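Imitation fruit

Imitation fruit is fruit made by hand or by machine from wax, plaster, glass, stone, paper, foam or plastic. It is used for decoration, for teaching, in shop displays and on the stage. The word "faux fruit" is also met, mostly in trade catalogues.

History

Wax was for a long time the most common material. Growers' societies kept wax models of apples and pears in order to show the shape and colour of each variety to their members, as the real fruit could not be kept through the year. A mould of plaster was taken from a fresh fruit in two halves, coloured wax was poured in, and the surface was then painted by hand. The stem was often a real one.

The Selleck collection has 624 models, of which 49 show varieties that are no longer grown in the district. Its catalogue was written by Ridwan Subramaniam and it gives for every model the name of the grower, the month of ripening and the colour of the flesh. Most of the pears are marked "August".

Materials

Wax gives a good likeness but it softens in a warm room and collects dust. Plaster is heavier and its edges chip easily. Glass and polished stone are chosen for their shine more than for likeness. Foam fruit is light and cheap. It has a thin painted skin, which can wrinkle with age or be marked by a fingernail. Hollow plastic is harder and can be washed.

Manufacture

The workshop of Michiels, in Wesetti, made plaster and later foam fruit for grocers' windows. According to a former painter of the firm, Dimas Pelupessy, one person could finish 30 peaches in a morning, and the blush was always put on last with a dry brush. The firm offered 16 kinds of fruit, and lemons were the best sold.

Display

In homes the fruit is usually placed in a bowl or basket on a table, sideboard or kitchen counter. Pears and peaches are favourite kinds, because their soft colours go well with each other.
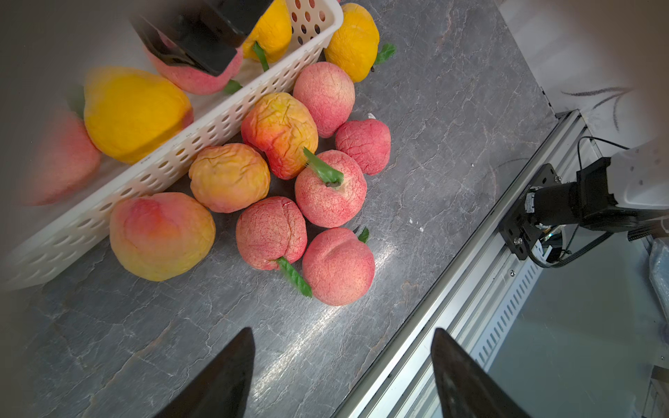
Care

Dust is removed with a soft dry brush. Wax models should be kept away from windows and heaters, and should not be stacked. Foam fruit must not be cleaned with solvents, as they dissolve the paint and sometimes the foam under it.

See also

Clulto ware
Botanical model
Still life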